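4. Teaching a Chore by Hand

This section covers recording demonstrations with the Utovura hand grippers. Read Section 3 (Charging and Pairing) first.

4.1 What to expect

Chores such as wiping a counter, folding a towel or loading a tray can be taught with varying success. Rigid items on a flat surface are learned fastest. Cloth, bags and anything that spills are still hard. In our own trials, a single tray-loading task took 398 good recordings before the arm could repeat it without help, and towel folding took 605 and still needs a person nearby. Do not plan on leaving the arm alone in a kitchen or shop on the strength of a few good runs.

4.2 Before recording

1. Clear the work surface of anything that is not part of the chore.
2. Turn on the room lights. Daylight from windows is fine, but avoid low sun shining straight at the work surface.
3. Put on the head strap and tighten it until the camera does not shift when you lean forward.
4. Pick up one gripper in each hand. Squeeze and release each one twice. The Allana app shows a green bar for each full squeeze.

Note: Other people may work in the same room. Ask them to stay out of reach of the work surface while you record. 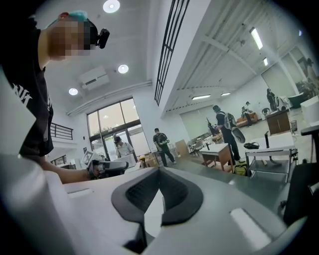
Figure 4-1. Hand gripper and head camera in use at a work surface.

4.3 Recording

1. Hold both grippers just above the surface and wait for the tone.
2. Do the chore at half your normal speed. Keep your elbows loose.
3. If you drop an item, stop. Say "discard" and start over – do not pick it up and carry on.
4. Set the grippers down when finished. The recording closes after 11 seconds without movement.
5. Move the items to new positions and repeat. Make at least 16 recordings before your first upload.

CAUTION: Keep fingers away from the gripper pads while squeezing.

CAUTION: Do not use the grippers with knives, hot pans or open liquids.

4.4 If the arm gets it wrong

Most failures come from recordings that all look alike. Add more with the items turned, crowded together or near the edge of the table. If the arm still misses, check the pads for dust and run the pairing steps again. A chore that fails after a third upload is probably beyond the current software. Updates are released each December.

Related items
Section 3: Charging and Pairing
Section 5: Uploading with Allana
Cleaning and Replacing Gripper Pads
Mohammadi Table Mount: Fitting Guide
Grilach Arm: Safe Stopping Distances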